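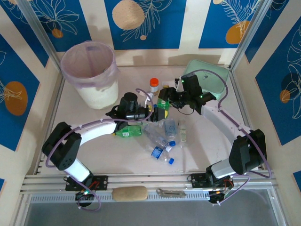 About Gradis

Gradis is a small training workshop in Goltham. We teach people to set up and program robot arms, and to think about which jobs are worth giving to them. Most of our students come from packaging, recycling and food companies in the region. Some had never touched a robot before their first morning with us.

We started in two rooms behind the Laaksonen printing house. Today we have 600 square meters, a lecture room and a kitchen with good coffee. In total, 791 students have completed our basic course.

Our open day

Every March we open the doors from 10 a.m. and everybody is welcome, also children. The station where visitors stay the longest is usually the bottle table. Two arms work from the same rail, one on the left and one on the right, and the task is to clear plastic bottles and small containers from the tabletop. It sounds simple. But bottles lie in all directions, clear plastic is difficult for a camera, and the two arms must share the space in the middle without touching each other. Our students write this program in week four of the course – many of them tell us it was the hardest week.

Last time we received more than 1,156 visitors. Please come early if you want to talk with a teacher.

Visits for schools and companies

Groups of up to twelve can book a demonstration outside the open day. It takes two hours, and you may bring your own objects for the arms to try. Fellix, our partner for machine safety, joins the company visits on request.

For booking, write to Ea Hallgrímsson at the front office. She answers in English, Danish and Icelandic.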